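Can a machine tidy a living room table yet?
Home Automation board – Household and workshop

Kittipong_S
Posted 2025-02-20
My sister in Kinville wants to buy a tidying machine for our mother. I work in a small packing shop in Soddale, and there we have one arm which puts jars in trays. It does this well, but the jars are always the same. At home nothing is the same for two days. I would like to hear from people who have tried, before she spends 2000 pounds.

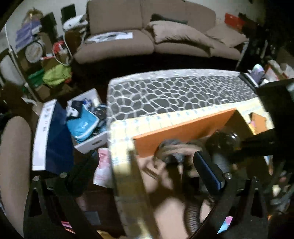 My mother does not need a machine that can dance or talk. She needs the table cleared before dinner and each thing put where she can find it again. The second part worries me more, as she is strict about places.

chinyere.n
We tested one in June at the Sitstead repair club. It cleared 14 objects from a bench and dropped three. For hard things, I would say we are already there. Your sister should wait one year, maybe two, but I do not agree with people who say it will never come.

Anong L
Dropped three on a bench you prepared yourselves, I suppose? With respect, this is a different job. My husband cannot tidy our table correctly, and he has lived here for years.

chinyere.n
Yes, we prepared it, I admit this. But the objects were mixed, and we moved them between the runs.

Thanakorn_Sai

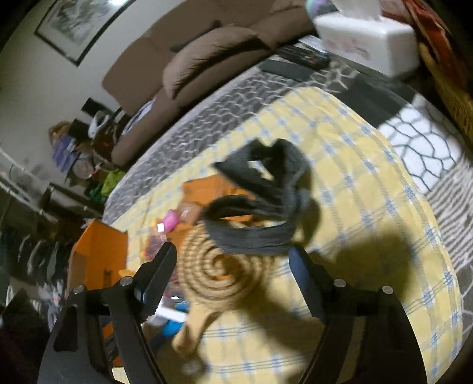
Soft things are still the hard part, in my opinion. A box has sides, so the machine can decide where to hold it. Take the dark grey fabric twisted into loops, lying partly over the round woven piece with the tan handle. If the fingers close there, do they take one thing or both? A person feels the difference at once. I have written software for sorting at Chantharasri for five years, and overlapping items still give us most of our stops.

Anong L
Thank you, this is what I wanted to say but with better words.

Kittipong_S
And after it is picked up, who tells the machine where it belongs? My mother will not type a list.

Thanakorn_Sai
You would show it each place once – that is the idea, at least. I have not seen it work well outside a test room.

chinyere.n
I have, with cups and books. Not with cloth, so there I must agree with you.

Kittipong_S
Then I will tell my sister to keep her money for now. If somebody has one at home that can fold a towel, please write here.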